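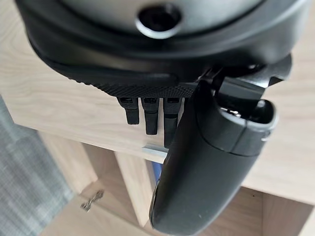
Black housing with knurled rim, seen close up.

Wandcombe Voter Access Group
Minutes, 2022-11-12

Present: Adhiambo Ogola (chair), Ifeoma Edet, Lanying Zhong, Upendo Mosoti (minutes). Apologies: Nayara Fagundes.

1. Mail ballot poll. Ogola presented the Noson poll of 400 residents, said to show strong support for a longer return window. Edet asked who had picked the 400. No answer in the report. Zhong noted that question 11 tells people the answer it wants. The group did not endorse the poll. Ogola to request the full question list.

2. Early voting site at Kekska. County again promises it by June. Mosoti pointed out it promised the same last June. Letter to go out anyway, 2 in favor, Edet against, Zhong abstaining.

3. June minutes. Approved with item 12 struck.

Fagundes's report held over.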